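Filed under: Automation / Shop Practice

Okay, I promised a few of you a thread on house rules for hand-held gripper work, so get a coffee, because you know how I am. These are the rules our little group at Tilberg settled on after a winter of arguing. Borrow whatever you like! 1/

First, the rules fit on one page. We had a longer set once (I wrote most of it, sorry) and people skimmed it the way you skim the booklet that comes with a toaster. Gion Kaufmann took a red pen to it over a weekend and it came back so much better. 2/

Rule one is clear the table before you start. Your mug, your phone, the screwdriver you swear you'll need in a minute, all of it goes on the shelf. If it isn't part of the task it doesn't belong within reach of the fingers. 3/

Rule two, start open. Every take begins with the gripper fully open and holding nothing, and you pause for a slow breath before you move in. It feels silly the first day. By the second week you'll do it without thinking, and whoever has to trim the recordings will want to bake you a cake. 4/

Rule three is the one we fought over. How many takes before a break? Mared Probert wanted 12, I wanted 30 (I was younger then, it was November), and we landed on 10 with the option to stop sooner if your wrist says so. Your wrist gets the final vote, always. 5/

Rule four, look at the finger tips at the start of each session. Run a thumb along the edges and write down any wear you find, even if it looks harmless. A scuff is fine to work with. A scuff that's in no one's notes is how you end up in a long meeting. 6/

Rule five, keep clear plastic well lit. See-through boxes are lovely to store things in and a real pain for anything that has to judge where an edge is. We use soft, even light and turn off the desk lamp with the hard glare. Celeste Pacheco tested a bunch of setups for us and the plain boring one won. 7/

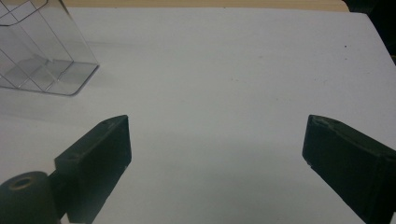
Fingers open, clear box on the left, plenty of white table between them.

Rule six: leave yourself room. I like a good stretch of bare surface in front of the fingers so the approach is never cramped. New folks tend to crowd everything together to save reaching, and then they clip the box on the way in. 8/

Rule seven is log the bad takes too. Please! Dropped it, bumped it, sneezed, whatever. Mark it and keep it. Our shared log is up to 1454 entries and the messy ones get opened more than the pretty ones. 9/

Someone asked if these count as a standard. Oh goodness, no. If your site has a formal safety procedure, follow that first and tuck these in underneath it. Hywel Vaughan keeps the two sheets in the same binder, formal one on top, and I've copied him. 10/

Still undecided on whether to wipe the table between takes or only between sessions. I'm a between-sessions person, Mared very much isn't. Tell me how you do it at your place, I'll be reading replies all evening. 11/11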